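Writing Down What "Done" Means

Most disputes over manipulation results start with the task sheet. At Nindisstead, two groups reported success rates on the same table-setting task and came out 22 points apart. One counted a utensil as placed once it touched the table. The other required it to lie beside the plate with the gripper clear.

Rosalinda Bañez, who maintains the Imholm guideline, keeps the sheet to one page. It fixes the start layout, the time limit, the end condition and the grounds for stopping a run. Unrelated objects may stay on the table, but they have to be listed. Operators may not nudge anything after the start signal. A stopped run is logged as a failure and kept.

The guideline has six rules for grasps alone. Thin cutlery gets the longest entry. A flat handle leaves little height for the fingers, so the sheet must state the minimum clearance between fingertip and tabletop and who sets it.
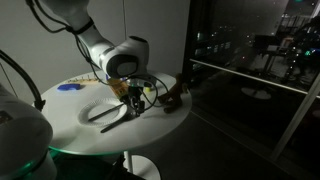
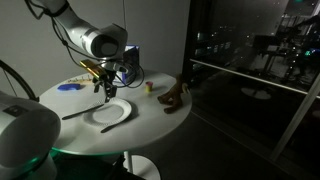

Paper plates and black utensils at the gripper.

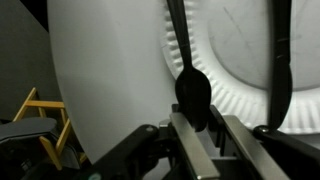 Camera views are covered separately. Imholm asks for at least one fixed view and one wrist view per run, on a shared clock. Landilham applied the rule to 1,252 archived runs and could score 81 percent of them without calling the operator. The remainder lacked a usable end state. Revision work now centers on that clause, with a draft due in December.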